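# About the Jurville Youth Softball Association

The Jurville Youth Softball Association provides organized softball for girls and boys in Jurville and the neighboring town of Bronmont. The Association fields 11 teams, from the beginner squads through the two senior travel teams, and plays its home games at Takagi Park.

Membership is open to any family living in the district. No previous experience is required at the beginner level. Players in the senior divisions are placed after a skills session held before the season, and every registered player is assigned to a team.

The Association is governed by an elected board. Kazue Koyama serves as President and Shigeru Yagi as Director of Coaching. Toshiko Tsuji is responsible for registration and uniforms. All head coaches complete a background check and a first aid course before taking charge of a team.

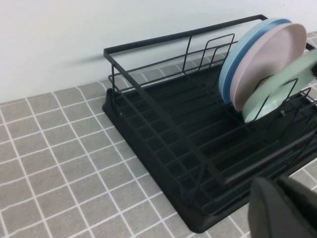
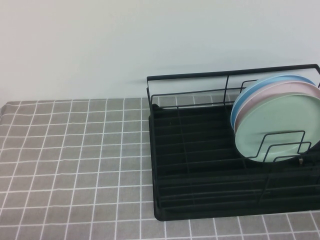 Registration for the coming season opens in December. Families who need help with fees may apply to the Banulano Fund, which awards up to $2,000 each season toward registration and equipment. Applications are confidential and are reviewed by the President.

Questions about umpiring should be directed to Junpei Iwasaki, and requests to use the batting cages to Toshio Kubo.

Page last revised 9/30/25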